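Jarnville Community Hall, Ustdale Road
Electrical walk-round, comments by Pramila Sandhu
Aug 1, 2021

Fixed wiring, main panel
Door closes, labels present. I have my doubts about the labels. Breaker 5 says "kitchen" and kills the porch light. FIX.

GFCI outlets, kitchen
Test button trips, reset works. PASS, though the last sheet said the same on a day the kitchen was locked, so I'd like to know how that was done.

Smoke alarms
Both sound. The sticker on the hallway one says the battery was changed in October. It chirps. FIX.

Extension cords
One with tape over a split in the jacket. Tape is not a repair. Cut up and thrown out. FAIL.

Power strips
No strip plugged into another strip, according to the sign-off sheet. I'll believe that when I see it in the middle of a craft fair. Keep cords uncoiled under load, and nothing with a heating element on a strip, ever. HOLD until the next event.

Space heater, back office
Rating plate unreadable. Somebody wrote "500 W" on it in marker, and I don't take marker as a rating. REMOVE.

Exit signs
Lit. Battery backup supposedly good for 10 minutes. Not tested, so not passed.

Paperwork
Form 117 has a box for "general condition satisfactory." Left blank. I don't know what it means.

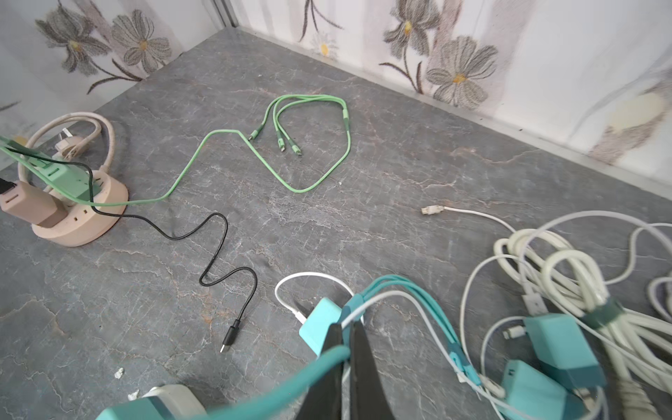 Branislav Hrnčiar: Fine on the heater, but breaker 5 was relabeled after the porch was rewired, so check which list you were reading before you send anyone out there.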